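Home | Repairs | Kitchen | Laundry | Moving In | Ask Us

How to Set Up a Small Kitchen in a Rented Room

Written by Ifigeneia Kourkoulas for the Mikerley Tenants' Handbook

A lot of rented rooms come with no kitchen, or with a shared one down the hall that is busy at all the hours you want to eat. This page covers how to put together a small cooking corner with a table, a few outlets and a short list of appliances. It assumes you are allowed to cook in the room. Check your lease before you buy anything. Some leases allow a microwave and a kettle but ban hot plates and toaster ovens, and some ban all of them.

Step 1. Find out what your outlets can carry

Open the breaker panel if you have access to it, or ask the landlord which outlets share a circuit with your room. In older buildings one circuit may serve two rooms and the hallway lights. A circuit that trips every time you make tea will make you unpopular.

Every appliance has a rating plate, usually on the back or the underside. Look for the number followed by W, for watts. If only amps are listed, multiply amps by the voltage of your supply. Write down the watts for each thing you plan to plug in and add up the ones that might run at the same time. Keep the total well under what the circuit is rated for.

With microwaves, read the plate carefully. The number on the front or on the box is often the cooking power, and the power drawn from the wall is higher. A model sold as 1000 watts will pull more than that from the outlet. Use the input figure for your sums.

Do not run heating appliances from a power strip or a light extension cord. Plug them straight into the wall, one to an outlet.

Step 2. Choose the surface

You need a table or counter that does not wobble, stands near an outlet, and can be wiped clean. A depth of 56 centimeters or more is comfortable for most small appliances with some space left in front for a plate. Measure the appliance with its cord and plug attached, and measure the door swing too. Most microwave doors open to the left, so a wall on that side can stop the door before it is fully open.

Light-colored tops show crumbs and spills, and that helps in a room where you also sleep. If the table is bare wood, seal it or cover it with something that handles heat and water.

Leave clearance around anything that heats up. The manual will give the distances for the top, back and sides. If the manual is lost, search for the model number, and most makers will have a copy you can download.
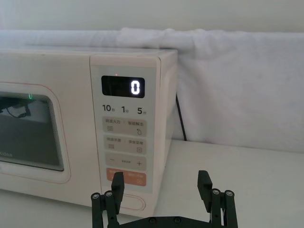 Step 3. Pick the appliances

Start with fewer than you think you need. Two are enough for most people in the first month, and you will soon learn what you miss.

Microwave. Good for reheating, steaming vegetables, oatmeal, rice, eggs and potatoes. A small one is easier to live with than a large one, but check that your dinner plates fit and can turn freely. Take a plate with you to the store.

Electric kettle. Cheap, quick, and useful for noodles, couscous and washing up if your hot water is unreliable.

Small refrigerator. Keep it on the floor, away from the heater and out of direct sun. Do not stack a microwave on top unless both manuals say you can.

Rice cooker or slow cooker. Either one will make a full meal while you do something else. Both give off steam, so do not put them under a shelf.

Buying used is fine if you look things over first. Inspect the cord along its whole length. Open and close the door several times and check that it latches. Walk away from a microwave with a bent door, a damaged seal or burn marks inside. Scuffs on the outside matter less, though a crack in the casing deserves a close look and a lower price. Ask to see it heat a cup of water.

Never open the casing of a microwave yourself. It can hold a dangerous charge after it has been unplugged.

Step 4. Keep the air moving

Steam and cooking smells get into bedding and curtains. Put the cooking corner on the window side of the room if the outlets allow it, and open the window before you start. Make sure nothing is pushed up against the vents of any appliance. Dish towels and cereal boxes are the usual problem.

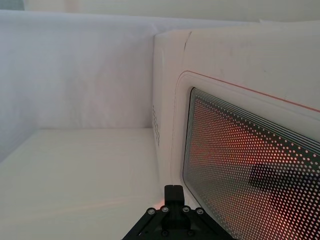 Vent holes on the side of a microwave. Keep these clear.

Dust the vents when you clean the room, with the appliance unplugged. A dry paintbrush works well. Don't spray cleaner at them.

If the room has a smoke alarm, leave it alone. Move the cooking farther from it if it goes off often, and ask the landlord about a better position. My neighbor Makis Rallis moved his table to the other end of the room and has had no trouble with his alarm after that.

Step 5. Set up storage

Put the things you use every day within arm's reach and everything else in a box under the bed. One pot with a lid, one sharp knife, a cutting board, two bowls, two plates and a microwave-safe container will do for one person. Use jars with tight lids for dry goods. Paper bags of flour and rice bring in insects, and in August you will find out how fast.

Hang a rail or a couple of hooks if you can make holes in the wall. If not, a narrow cart on wheels fits beside most tables.

Step 6. Plan the washing up

If there is no sink in the room, you need a plastic basin, a drying rack with a tray and a way to carry dishes to the bathroom or shared kitchen. Scrape plates into the trash first. Do not pour grease down a bathroom drain. Let it set in an old can and throw the can out.
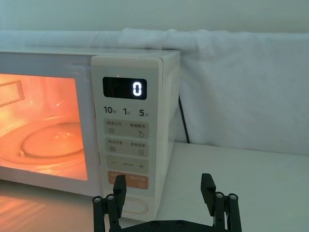

Wash up the same day, even if it is only a bowl and a fork. Empty the trash every evening in warm weather. Wipe down the table before bed, and once a week pull everything away from the wall and clean behind it.

Step 7. Tell the people who need to know

Send the landlord a short note listing what you have plugged in. Keep a copy. If you have renter's insurance, check whether it covers cooking appliances in a bedroom.

Last updated 12 March 2021

Contact the handbook | Copyright Mikerley Tenants' Handbook | Back to top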